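Utilizamos cookies propias y de terceros para mejorar su experiencia. Si continúa navegando, acepta su uso. Aceptar | Configurar

Guías de usuario > Galerías para fotógrafos de boda

4. Preparar y entregar la galería de los novios

Esta sección explica cómo crear una galería privada en Stitlow, cargar el reportaje y enviar el acceso a la pareja. Se da por hecho que ya tiene una cuenta de estudio activa y que las fotografías están editadas y exportadas en JPG. Si todavía no ha configurado su cuenta, vuelva a la sección 2.

4.1 Crear la galería

1. Entre en el panel de Stitlow y pulse Nueva galería.
2. Escriba el nombre de la pareja tal como quiere que aparezca en la portada. El nombre se puede cambiar después, pero la dirección web de la galería no.
3. Elija la plantilla. Trerkby muestra las fotos en columnas; Stitstead las muestra a pantalla completa, una por una.
4. Indique la fecha de la boda y la fecha de caducidad del enlace.
5. Pulse Guardar como borrador.

Nota: mientras la galería esté en borrador, solo la ve el estudio. La pareja no recibe ningún aviso.

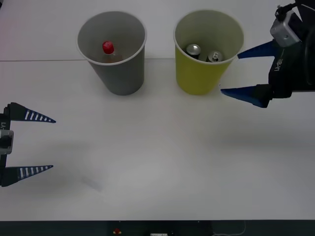

Redacción: Manuales Kovalchuk | Actualizado el 24/10/24

4.2 Cargar las fotografías

1. Abra el borrador y pulse Añadir fotos.
2. Arrastre las carpetas a la ventana. Cada carpeta se convierte en un capítulo (Preparativos, Ceremonia, Cóctel, etc.).
3. Espere a que la barra de carga llegue al final antes de cerrar el navegador.
4. Revise el orden de los capítulos. Para moverlos, mantenga pulsado el título y arrástrelo.
5. Seleccione la foto de portada. Las horizontales se adaptan mejor a la plantilla Trerkby.

Cada galería admite un máximo de 1.000 fotografías. Si el reportaje es más largo, cree una segunda galería y enlácela desde Ajustes > Galerías vinculadas.

Precaución: no cambie el nombre de los archivos después de cargarlos. La lista de favoritos usa ese nombre para identificar cada foto, y al volver a subir un archivo con otro nombre se pierde la selección de la pareja.

Si trabaja con dos cámaras, compruebe que las dos tenían la misma hora. Cuando no coincide, las fotos de la ceremonia salen mezcladas. Puede corregirlo en Ordenar > Ajustar hora, marcando primero las imágenes de una sola cámara.

4.3 Permisos y descargas

1. Vaya a Ajustes > Acceso y escriba una contraseña de al menos 6 caracteres.
2. Active Descarga en alta resolución si está incluida en el contrato.
3. Decida si los invitados pueden descargar. Por defecto solo pueden ver.
4. Si hay fotos que la pareja prefiere no compartir, márquelas como Privadas. Para verlas hace falta el segundo código, que se genera en esta misma pantalla.

Nota: las galerías creadas antes de agosto conservan el sistema de permisos anterior y no tienen segundo código. Para actualizarlas, duplique la galería y publique la copia.

4.4 Enviar el enlace

1. Pulse Vista previa y recorra la galería en el ordenador y en el móvil.
2. Pulse Publicar.
3. Introduzca los correos de la pareja. Se admiten hasta cinco destinatarios por envío.
4. Escriba el mensaje o use el texto guardado del estudio.
5. Pulse Enviar.

La contraseña no se incluye en el correo. Envíela aparte.

Si la pareja no recibe el mensaje, pídale que revise la carpeta de correo no deseado y después use Reenviar en la ficha de la galería. El enlace sigue siendo el mismo.

Precaución: al pulsar Retirar galería se borran también los favoritos y los comentarios. Para cerrar el acceso durante un tiempo, use Pausar.

El pedido de álbumes impresos se trata en la sección 5.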